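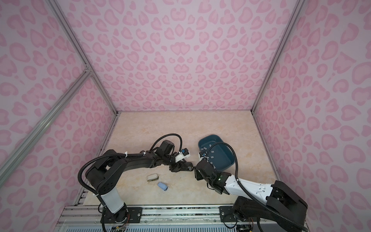

How long does a rental of the Trekico two-arm cell last?

The shortest rental is 30 days. After that you can keep the cell month by month, and you only need to give us 5 working days' notice when you want it collected.

What comes with the cell?

You get the two arms, already mounted on an aluminium rail, the enclosure with its floor and wall panels, a gripper and a small camera on each arm, the control boards, and a laptop with our software installed. We also send a box of practice items, including a shallow plastic bin and an assortment of small objects to sort. Please keep the box, as we ask for it back at the end.

Do the wall panels come in other patterns?

Yes. The pink leopard-style print is one of several we keep in stock. We also have plain grey, plain white, a brick print and a leaf print. You can choose when you book, and we can post a different set during the rental for the cost of carriage. The panels are held by the corner posts. The floor sheet can be changed too, and the marble pattern is what you will get if you don't ask for something else.

Can I leave the panels off?

You can, but leave the posts in place, because they keep the enclosure square. Without panels, the cameras will pick up whatever is going on in the room behind. Some customers want that. If you are new to this, start with the panels on.

What sort of jobs is it suited to?

Light work on small things: picking up, sorting into a bin, passing an item from one gripper to the other, lining things up. Customers have used it for tags, toy parts, bottle caps and sample packets. It is a training and development cell. It is not meant for a production line, and we don't rent it for that.

Can both arms reach the same spot?

They share the middle of the floor, and the grippers can be brought close enough to hand something over. This also means they can knock into each other. The software has a setting called Shared Area, which slows both arms when they come near one another. It is switched on when the cell arrives. Please leave it on for the first week at least.

Thin, flat items keep slipping. What can I do?

Flat pieces lying at the bottom of a bin are the hardest thing to pick up with standard fingers. Try the narrow fingertips (in the small bag with the hex keys), and lower the approach speed. If the pieces lie right against the bin wall, move the bin so that the wall faces away from the arm doing the picking.

How much room do I need?

A sturdy table at least 120 cm wide and 90 cm deep, with a wall socket within reach. The table must not rock. Leave a gap behind the arms for the cables and for your own hands.

The cable tubing sticks out. Should I tie it back?

No. The loops are there so that each arm can turn fully. If you pull the tubing tight, it will strain at the joints. Replace any cable tie that snaps with one of the same size, and don't add extra ones.

Who sets it up?

We do, in England and Wales. Gaëtan Ferrand handles installation and will ring you to agree a time. Allow half a day, including an hour of instruction for up to 9 people. In Scotland and Northern Ireland our partner Rieger does the installation, at the same price.

What happens if a part fails?

Ring the workshop at Keloscombe and quote the number on your rental agreement. Ordinary wear is covered. Damage from liquids, or from lifting more than the stated load, is charged at the price in the parts list. Error 723 is a loose camera lead in almost every case, so please check both ends of the lead before you ring.

Can I buy the cell afterwards?

Yes. Half of what you have paid in rent comes off the price, provided you order before the rental ends. Write to Sławomir Jasińska in the sales office for a quote.

Page last checked 26th January.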